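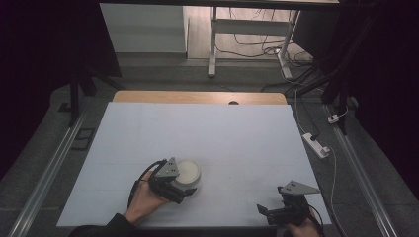
Objet : Re: [liste-aviron] Sortie d'octobre à Mivarach, hébergement et bateaux

Bonjour à toutes et à tous,

Je reprends le message d'hier soir point par point, en gardant les passages utiles.

> Le gîte de Castham nous demande une réponse ferme avant la fin de la
> semaine. Ils ont 30 couchages, draps non compris. Est-ce qu'on bloque
> la totalité ou seulement le grand dortoir ?

On bloque la totalité. L'an dernier nous avions pris le dortoir seul et les inscrits de dernière minute ont dormi dans la salle à manger, ce qui n'a plu ni à eux ni à ceux qui préparaient le petit déjeuner. Si des lits restent vides, la section jeunes du club de Reddy est prête à en reprendre une partie au même tarif. J'ai leur accord par courriel.

Pour les draps, chacun apporte les siens ou un sac de couchage. Les taies d'oreiller sont obligatoires, le gîte y tient et l'a rappelé deux fois.

> Combien de remorques ? Avec une seule on est obligés de laisser le
> huit au hangar.

Deux remorques. La première porte le huit et les deux quatre, la seconde les skiffs, les doubles et tout l'armement. Le chargement se fait la veille du départ, à partir de 17 heures. Merci de démonter les portants avant et de ranger les écrous dans les sachets étiquetés au nom du bateau. Au retour de la régate de Nerden, il manquait la moitié des écrous du quatre bleu et on a passé la matinée suivante à fouiller dans les caisses.

Le permis remorque reste notre point faible. Nous avons deux conducteurs pour deux remorques, donc aucune marge. Si quelqu'un a le B96 ou le BE et ne s'est pas encore signalé, qu'il réponde à ce message.

> Est-ce que le budget tient toujours, vu l'augmentation du gîte ?

Le budget total est d'environ 3 000 euros, carburant compris. L'augmentation est absorbée par la subvention de la commune, qui a été versée. La participation demandée à chaque rameur ne change pas. Les étudiants et les demandeurs d'emploi paient le tarif réduit habituel, sans justificatif à envoyer sur la liste (j'ai reçu trop de pièces jointes la dernière fois).

> Et le programme sur l'eau ? Les débutants peuvent venir ?

Oui, les débutants peuvent venir s'ils ont fait au moins une sortie en yolette depuis la rentrée et s'ils savent nager. Le bassin de Mivarach est abrité le matin. L'après-midi, le vent d'ouest se lève souvent et le clapot devient gênant au-delà de la pointe. Les sorties longues partiront donc tôt, mise à l'eau à 8 heures, et l'après-midi sera consacré au travail technique près du ponton : départs, virages, récupération après chavirage pour ceux qui ne l'ont jamais faite.

Le ponton est étroit. On n'y pose pas deux bateaux longs en même temps. Les équipages attendent sur la cale avec leurs avirons déjà descendus et c'est le barreur du bateau à l'eau qui donne le feu vert.

Il nous faut aussi une deuxième personne pour le bateau de sécurité. Le moteur a été révisé, le bidon de secours est neuf, et les gilets sont dans le coffre gris au fond du hangar.

À prévoir dans le sac : deux tenues complètes, un coupe-vent près du corps, des bottes ou de vieilles baskets pour la cale, une gourde, une lampe frontale. Pas de gants, les ampoules se soignent au strap et il y en a dans la trousse.

Pour les repas, le dîner du premier soir est fourni par le gîte. Le reste est à notre charge. Je ferai les courses avec la liste de l'an passé, en doublant les pâtes et en supprimant le taboulé. Signalez vos allergies dans le formulaire d'inscription, pas par SMS.

À bientôt au hangar,
Le secrétariat de la section aviron

--
Vous recevez ce message car vous êtes abonné à la liste de la section. Pour vous désabonner, envoyez un message vide avec le mot « stop » en objet.

Commentaires

rameur_du_dimanche
J'ai le BE depuis le printemps, je peux prendre la remorque des skiffs à l'aller. Pour le retour je dois voir avec mon travail.

pelle_carree
Est-ce qu'on peut venir avec son propre skiff ? Il est assuré mais je n'ai pas de housse.

section_aviron
Oui pour le skiff, à condition de l'amener au chargement à 17 heures avec ses sangles. On a une housse à prêter.

tribord4
Dommage pour le taboulé.

Ce site utilise des cookies pour mesurer l'audience des archives. En poursuivant votre navigation, vous acceptez leur dépôt. Accepter | Refuser | Paramétrer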